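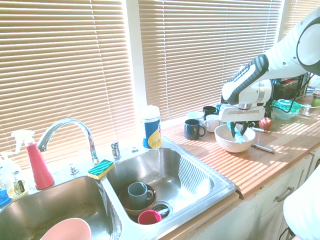

Shared Kitchen: Frequently Asked Questions

Where should used dishes be placed?
Bowls, mugs and cups awaiting washing belong in the double sink. Please do not leave them on the wooden countertop overnight.

Are dishcloths provided?
Yes. Stustholm House supplies clean cloths every Tuesday. Used cloths go in the bin under the counter.

May residents leave knives on the counter?
Knives must be washed by hand and returned to the drawer after use.

How long may food be kept in lidded containers?
Containers should be labeled with a room number – unlabeled items are discarded after 3 days.

When is the kitchen open?
The kitchen closes at 11 p.m. Requests for later access should be sent to Sabina Zelenák at the Residence Office.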